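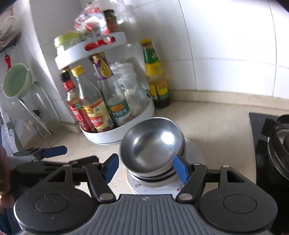

Home Desktop Tools Mobile Downloads Support

Category: Utilities > Music & File Transfer

Birkett Playlist Mover for Windows and Mac

I wrote Birkett for myself first. I had 488 playlists spread over an old laptop, a phone and a music player I still take on long drives, and every time I moved one across by hand the songs came through fine and the order went straight out the window. If you've ever spent an evening dragging tracks back into place, you know how I felt!

So that's the job Birkett does. It copies your playlists from one device to another and keeps the order, the star ratings and the cover art as you left them. You plug in the device, pick what you want from the list on the left, and hit Move (or Copy, if you're the careful type like me). My whole library went over in 42 minutes on a pretty tired laptop, and I was watching TV for most of it.

A few things people write to me about:

Duplicates. Birkett checks the song title, artist and length before it copies anything, and if it finds a match it asks you what to do. You can tick "same answer for all" and it'll leave you alone after that. Live versions used to trip it up, but I fixed that in June and I haven't had a complaint since.

File types. It reads MP3, M4A, FLAC, WAV and OGG. Songs you've rented through a streaming plan won't move, sorry, they're locked and I'm not going to mess with that.

Backups. There's a Backup button at the top right that saves your playlists into one file with the extension .trur (I trade as Trurport, and I was feeling pleased with myself that day). Keep it on a USB stick or wherever you like. Restoring is the same thing backwards.

If you used my older program, Dillidetti, Birkett opens those files too. Dillidetti still works but I've stopped updating it, and anyone who bought it gets Birkett free – just send me your old key.

What you need: Windows 10 or later, or macOS 12 or later, 8 GB of memory and 91 MB of disk space. It'll run on less memory, but big libraries get slow and the cover art takes its time showing up.

The trial moves eight playlists and never expires. The full version is a one-time purchase, good for two computers, and updates are included. The download comes from my server in Tekisholm, so if it's crawling, try again later in the evening.

Current version posted January 15, 2026. This one fixes the crash when you unplug a player in the middle of a copy (please still don't do that).

We use cookies to remember your language and what's in your cart. Accept Manage settings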